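4.3 Checking the table plane and object mask

Applies to Jesness 2 on the Nodbridge controller. If you are still running the older Sadowski plugin, the menu names differ and step 5 does not exist.

Do this section before you touch the grasp planner settings. Many of the "bad grasp" reports sent to us were bad plane fits, and no amount of planner tuning will fix one of those.

1. Stop any running policy and put both arms in HOLD. The status line should read HOLD for each arm separately. A single HOLD at the top of the window refers to the session and tells you nothing about the motors.

2. Open Perception > Plane and press Capture. The tool collects 300 depth frames. Leave the arms alone until the counter stops.

3. Read the inlier count as well as the green check mark. The check mark appears whenever a plane is found, including a wrong one. We have seen it appear for a wall.

4. Turn on Show Normal. The arrow must point up from the tabletop. If it points sideways, draw a region on the table only and capture again.

5. Set Minimum Blob Size. The default is 15 pixels, which the release notes call "suitable for most surfaces." Treat that as a starting guess. On plain surfaces it works. On patterned ones, raise it a little at a time and watch the mask.

CAUTION: Do not press Auto Tune while an arm is holding something. Auto Tune opens the grippers without asking.

6. Press Segment and compare the mask with the wrist view from the arm that is not holding the object.
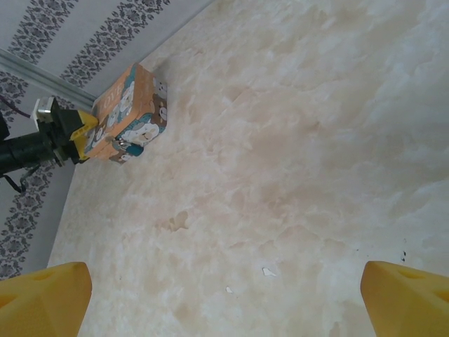 The confidence score printed beside each mask is the number people trust most and the one we trust least. It reports how sure the model is of its own outline, so a clean outline around the wrong thing still scores high. Look at the overlay yourself. With a view like this one, the mask should cover the orange bear-print box near the wall and leave out the yellow finger pressed against its side. The brownish blotch on the marbled tabletop and the small white flecks below it should not get masks of their own. If they do, go back to step 5.

7. Save the profile under a new name. Overwriting "default" also overwrites the copy that Restore reads from.

NOTE: Hesach export files keep the plane but drop the blob size. Write the value down before you move a profile to another machine.

Error 23 after saving means the profile was written but not loaded. Restart the perception node and load it by hand. The "Retry" button in the error box only saves the file again.

Last revised January 28, 2022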